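Flekar Table Sorting Kit - Set-Up Guide
Last updated: August

Section 6. Clearing a mixed pile

The Cerkex card that ships with the kit claims you can clear any pile "in minutes." Treat that as advertising. We ran this section in the Kongkaew rooms at Ullville and it took 25 minutes at best, most of it spent on wrappers.

1. Put the whole pile in one shallow tray or opened package on a bare part of the table.
2. Pull out the cloth items before you touch anything else. 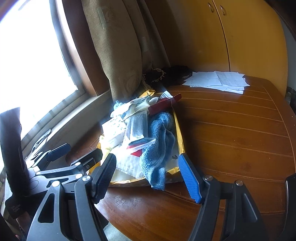

Cloth comes first for a dull reason: it hides things. Paper and plastic slide under a towel and stay there until somebody shakes it out over the floor. A blue towel twisted lengthwise over one side of the heap, with its end hanging over the rim, is the usual trouble. Lift it from the middle. Pull on the hanging end and you will likely drag the pouches next to it along too.

3. Set each cloth item straight down on the wood. Do not fold yet.
4. Take out the clear pouches and packages one at a time. Keep them upright if you can't tell whether they are sealed.
5. Flatten crumpled wrappers before you throw them away. Small packets get caught in the folds.

CAUTION: A glossy tabletop is slippery under smooth plastic. The non-slip mat sold separately helps a little - we wouldn't pay extra for it.

NOTE: Grooved tables collect crumbs. Wipe along the grooves, never across.

6. Leave a gap between soft items of the same color. Two light blue pieces pushed together look like one, and the second gets missed at folding time.
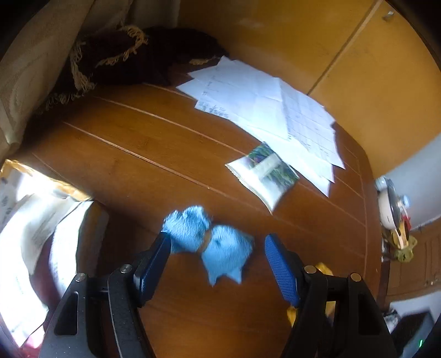 7. Fold only when the tray is empty. The card tells you to fold as you go, which sounds efficient and mostly means folding twice.
8. Wipe out the tray and let it dry before you refill it.

The kit has 58 stick-on labels. You will need far fewer. Label the tray, label the cloth bin, and put the rest in a drawer.

We use cookies to improve your visit. Accept all / Manage settings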